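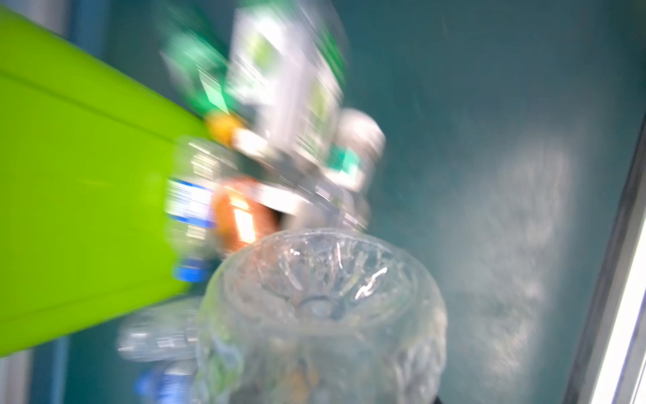 Is the Mekton open day worth the trip if you only want to see the sorting cell? For me it was worth it, but you should plan a full morning and stay for the second demonstration.

I went on Nov 21, 2018, together with my colleague Gareth Heywood. We buy equipment for a small recycling plant, so I write this review as a possible customer. The cell is called Cropper. It is an arm with a camera at the wrist, and its task is to pick containers out of a mixed pile.

The pile was a fair one, I think. There were clear plastic bottles lying over each other, some with green or orange labels, beside a big lime-green bin. In front was a clear cup with a cut-crystal pattern. I was glad to see it, because transparent things are the ones which give us trouble at home.

Annick Sabatier led the demonstration and explained every step slowly. She let visitors choose the next object, and she did not hide the failed picks. Cropper missed the cup 2 times before it held it well. With the bottles it was more sure, also when they were lying on their side.

What I liked less:

- The wrist camera picture on the big screen was smeared when the arm moved fast, and it was difficult to follow for people standing at the back.
- The price was given only after I asked twice.
- The noise – I could not hear half of the questions.

The handout says that the software was trained on 1,456 picks. For me this is a small number, and Ms. Sabatier agreed that a new customer must add his own material.

I give the visit four stars from five. We have asked for a test with our own bottles in May, and I will write again after it.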